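Elogio moderado de la mesa llena

Cada febrero, en la oficina de Porance, alguien vuelve de un curso con la idea de la mesa despejada. Un portátil, una libreta y paz interior. La paz dura hasta el viernes, cuando reaparece la primera taza.

Yo llevo 5 años defendiendo lo contrario -- con poco éxito, lo admito. Una mesa común de madera clara sirve para dejar cosas encima: el libro que alguien piensa prestar, unas flores rosas en su maceta blanca, una caja de regalo con lazo que todavía no tiene destinatario conocido. Los trofeos ya ocupan lo alto de la estantería y no molestan a la vista salvo a quien no ganó ninguno. Y siempre hay una botella azul de tapón blanco, que va y viene y acaba compartiendo tabla con el posavasos rojo oscuro.

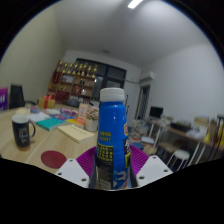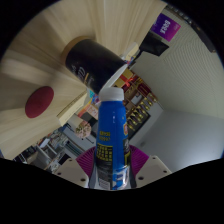

Aldo Russo no está de acuerdo, y me lo escribió en un correo de 40 líneas: que el desorden ajeno cansa, que los papeles del fondo son los mismos desde que cerramos lo de Dremberg y que una botella tiene su sitio en la cocina. En lo de los papeles le doy la razón. Tiré unos 3 kilos el lunes, incluido un catálogo de Sartori que alguien ha reclamado después con bastante mala cara.

En lo demás sigo donde estaba. El posavasos se queda.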